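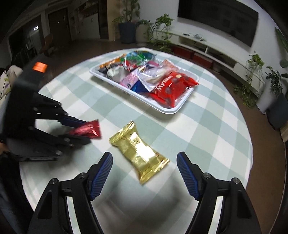
**Litton, Sat 17 August.** Tirkis, a supplier of shared snack assortments to guest houses, waiting rooms and small offices, has revised the specification for its mixed tray service. The new specification applies to all standing orders from the next delivery cycle. Prices for existing customers are unchanged.

The service supplies individually wrapped sweets and biscuits for serving from a single rectangular tray at the center of a table. Customers receive an empty tray with the first order and refill cartons after that. Tirkis does not supply loose or unwrapped items under this service.

## Assortment

Refill cartons are now packed by wrapper type instead of by flavor. Each carton contains three inner bags:

- foil-wrapped pieces with crimped ends
- printed film packets, including chocolate-coated items
- clear or translucent packets, mainly biscuits

The change follows a trial that ran from May at sites in Litton and Fraser. Staff at the trial sites filled trays 1,143 times and recorded the items left over at each refill. Under the old packing method, the small foil pieces settled to the bottom of the tray and were often still there when the next carton was opened. Packing by type allows the larger packets to go in first and the small pieces last.

"Most of the leftovers were small items that had been covered by big ones," said Sizwe Du Plessis, product manager at Tirkis. "The contents of the carton were fine. The order of filling was wrong, and our instructions didn't mention it at all."

A printed filling guide is now included in every carton. It recommends placing long biscuit packets along the sides of the tray, large packets at the corners, and small packets in the gaps. Overfilling is discouraged. Packets should not stand more than one layer above the rim.

## Tray

The current tray is white plastic with raised rims on all four sides. It can be wiped clean or washed by hand in warm water. Abrasive pads will mark the surface. The tray is suitable for round and rectangular tables and can be used directly on a tablecloth. On a round table, Tirkis recommends leaving clear space between the tray and the table edge so that guests can set down and open what they have picked.

Two earlier tray versions remain in use at customer sites. Both accept the new cartons. The older Prata tray has a lower rim and should be filled to a single layer only.

## Labeling and allergens

Every item in the assortment keeps its original wrapper. Ingredient information for items too small to carry a full label is given on the sheet inside the carton lid. Tirkis asks customers to keep this sheet near the tray for as long as the contents are on the table. Items from different cartons should not be mixed unless both sheets are kept.

Opened cartons should be stored in a cool, dry cupboard. Chocolate items should be kept away from windows and heaters.

## Availability

The revised cartons are packed at the company's Fraser site, which has capacity for about 1,000 cartons a week. Standing orders will be converted automatically. Customers who prefer the previous mixed packing can continue to order it until remaining stock of 800 cartons is used up. No further mixed cartons will be packed after that.

Orders and changes to delivery dates are handled by the Tirkis order desk in Litton. Replacement filling guides and allergen sheets are available from the same desk at no charge.

**Press contact:** Sizwe Du Plessis, Tirkis, Litton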